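Questions from store staff about the shelf-filling automation
Sketcombe stores, updated January 3, 2026

We collected these questions at the staff meetings and from the paper box in the break room. If your question is missing, please write to Anoma Matubbar at the Sketcombe office. She reads all of them and the page is updated when there is something new.

What is Tanora?

Tanora is the ordering and shelf-filling system which we started in May at the Vudham store. It has two parts. The first part is software that looks at sales and makes the refill list for each aisle. The second part is a cart that drives the full boxes from the back room to the aisle and waits there. The cart does not put anything on a shelf.

So who puts the goods on the shelf?

You do, the same as before. Boxes are heavy and simple in shape, and the cart is good with them. Bags of snacks are soft, they fall over, and each one must be turned to the front by hand. We have no plan to automate this step in Vudham or in Pollock.
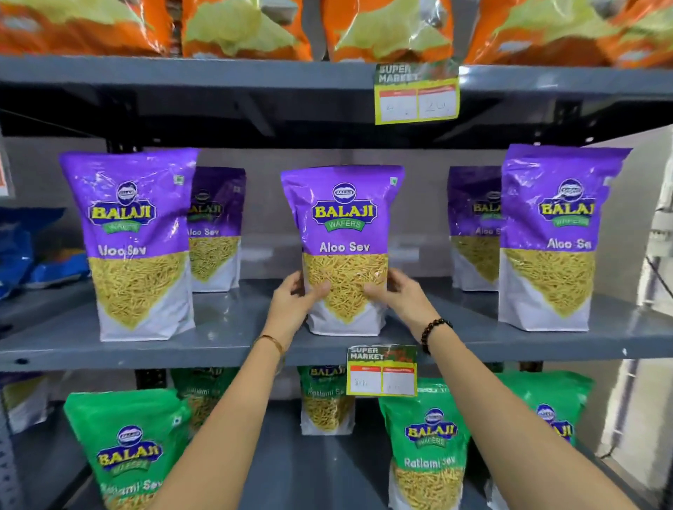 Facing the Aloo Sev bags on the snack shelf.

Will I lose hours?

No contract hours were reduced because of Tanora. What changed is how the hours are divided. Before, a person on the morning shift walked to the back room many times with a hand truck. Now this time goes to filling, facing and helping customers. Some colleagues told us they miss the walking, because it was a small rest from the shelf. We agree that this is a real point, and you may change aisle in the middle of a shift if your shift leader knows.

Does the system measure how fast I work?

It records when the cart arrives and when you press "done" on the handheld. It does not record your name with these times. Shift leaders see the total for the aisle and the day, and they may not use it in a personal review.

How correct is the refill list?

In the last check at Vudham we compared 300 lines of the list with the shelves, and 298 were right. The 3 people who did the check were all regular shelf staff. When you see a mistake, correct the quantity on the handheld. You do not need to ask permission.

Why must I still look at the price signs?

Tanora knows the price in the register, but it cannot see what is written on the shelf edge. Our signs are filled in by hand and they stay that way for now, so reading them is part of filling the shelf.
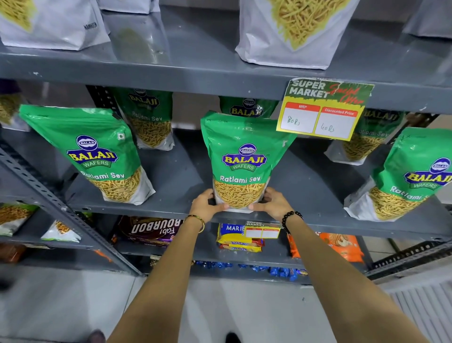

Price checks are the task where staff asked us for the most clear rule. When you finish a shelf, read the sign and compare it with the price on your handheld. Read both boxes, also when you are in a hurry: the sign over the Ratlami Sev has 80Rs under MRP and 40Rs under Discounted Price, and a customer will hold us to the lower one. If the handheld shows a different amount, call the shift leader before you go to the next shelf — do not change the sign yourself.

What do I do when the cart stops in the aisle?

Press the gray button on its back one time and wait. If it does not move, push it to the side so customers can pass, and take the boxes by hand. Please report it the same day.

Do I get training?

Yes, it is paid and takes 40 minutes. Pollock staff will have it before the cart arrives at their store.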